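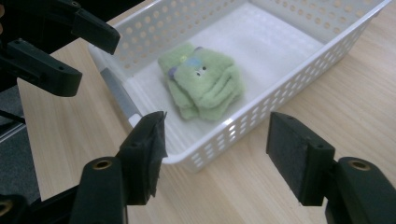 What size of basket should a small folded textile be stored in? One whose wall is lower than the folded item is tall, so that the item can be identified and lifted out without moving anything else.

Talks > Household Storage > Small Textiles > Speaker notes

Opening. Give the rule from the question above straight away, then say where it came from. The Fluscombe nursery had 27 small textiles in one deep box: face cloths, mitts, bibs, comforters. Staff emptied the box several times a day to reach one item. We replaced it with low baskets and kept the same shelf. Total time for this talk is 33 minutes, with questions at the end.

Definitions. By small textile I mean anything that folds to a hand's width or less. Socks are excluded. They are stored in pairs and have their own problems, covered in the Timmermans session after lunch.

Point 1: wall height. A deep container is efficient by volume and poor by access. Items at the bottom are used less, and after a few weeks they are not used at all. In a shallow basket there is one layer, occasionally two. Say clearly that the capacity figure printed on a container is of little use here. What matters is floor area. Ask the room to estimate the floor area of the container they use at home. Most will give the height first. Allow a minute for this and move on.

Point 2: perforation. White plastic baskets with rows of small round holes in the walls are common and cheap. The holes let air through the sides. They do very little under the load if the floor is solid, so a solid floor should be treated as a closed surface. A cloth that is still damp on its underside will stay damp there. Two ways of dealing with it: dry completely before folding, or turn the item once during the day. I recommend the first. The second depends on somebody remembering.

A solid floor does have advantages. It wipes clean in one pass, and looped fabric such as terry has nothing to catch on. Wire baskets fail on this second count. If there is a question about wire, refer to the Sandholm handout, page 3, and do not go into coatings.

Point 3: folding shaped items. Flat cloths fold to a rectangle and need no discussion. The difficult group is anything made as a creature, with a face and ears attached. The green one with the lavender ears is typical: soft, fuzzy, layered, and not obviously a mitten or a towel once folded. My procedure is as follows.

Lay the item face down. Fold the lower part up behind the head. Turn it over so that the face is on top. Leave the ears out.

The ears should not be tucked in. Tucking puts a hard crease at the seam, and the seam is where these items usually fail. It also removes the quickest means of recognition for a child, who will look for the face or the ears before the colour.

The folded item will not be square, and the rounded folds will bulge at one side. This is acceptable. Do not press it flat to make it match its neighbours, as the pile marks easily.

Point 4: position on the table or shelf. For sorting, use a clear tabletop and one basket at a time. For storage, the basket goes at or below the eye level of the person who uses it. In the nursery trial the lower shelf was set at 90 cm for adults, which was wrong, and we moved it down in May. Mention the error. The audience at the Sovard run of this talk found it more useful than the final layout.

Labels. On a perforated wall, adhesive labels lift at the holes. Use a tie-on tag through two holes, at the short end — the long side gets handled and the tag tears. With only one or two items in a basket no label is needed.

Washing the basket. Warm water, washing-up liquid, soft brush. Lint collects in the corners where the walls meet the floor, and in the holes of the bottom row. Rinse from the outside inwards so that the lint does not lodge again. Dry upside down. Monthly is enough for clean textiles; weekly if bibs are kept in it.

Likely questions. Lids: no, they cancel the access gain. Stacking: only when empty. Fabric baskets: adequate, but the walls sag and cannot be wiped. Dividers: worth trying above six items, though I have no results for them yet — the Fluscombe staff took theirs out in the first week and used them for paint brushes.

Leave the demonstration basket on the front table during the break. Collect the tags before the next speaker sets up.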